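Celtier table lamp, white. Product sheet, revised 8th May.

The Celtier is a small table lamp with a white globe shade on a round white base. It is intended for desks, bedside tables and shelves where a low, even light is wanted. The controls are on the base, so the shade need not be touched in use.

## Surface and placing

Stand the lamp on a flat, level surface. A plain matt top in white or grey suits it best. Polished surfaces will throw back a reflection of the globe, which some users find tiring when reading.
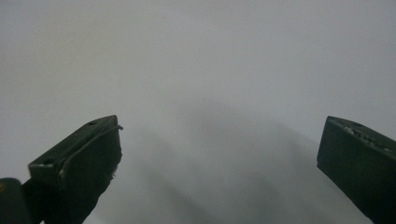 Keep the base clear of table edges. Cloths and runners are acceptable if they lie flat under the whole of the base. The lamp is for indoor use only and should not be placed in a bathroom or on a windowsill that collects condensation.

## Operation

- Short press: on or off.
- Long press: dims or brightens. Release at the level required.
- The last level used is stored and applied at the next switch-on.

Press straight down with light pressure. Pressing at the rim can tip the base on a soft surface such as a mattress or a padded stool. Hold the base, never the shade, when moving the lamp.

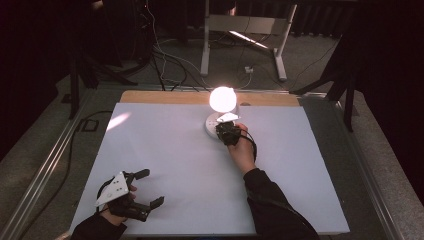
Charging is by the cable supplied. A full charge takes 2 hours and gives up to 18 hours at the lowest level. The lamp can be used while charging, though the highest level is then not available. Unplug the cable before moving the lamp to another room.

## Cleaning

Switch off and unplug. Wipe the shade and base with a dry, soft cloth. Finger marks on the base can be removed with a cloth dampened in plain water and wrung out well. Do not use spirit, cream cleaner or abrasive pads. The shade should not be unscrewed for cleaning.

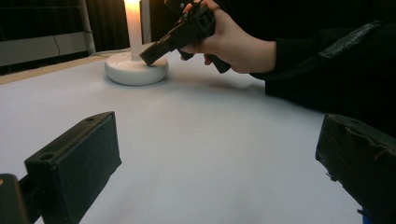
Dust gathers where the upright part meets the base. A dry paintbrush will lift it. Leave the lamp to dry fully before it is charged again.

## Supply

| Item | Detail |
|---|---|
| Finish | White |
| Shade | Globe |
| Carton quantity | 20 |
| In range from | October 2024 |
| Supplied with | Charging cable, instruction leaflet |

Lamps are packed singly, with the shade fitted. Cartons are not split for trade orders. Spare cables are stocked under the Ravn accessories list and fit the Pretetti reading lamp as well. The shade is not sold separately.

Trade orders and returns: Arif Manurung. Technical questions: Zamfira Iordache. Please quote the batch code from the underside of the base in both cases.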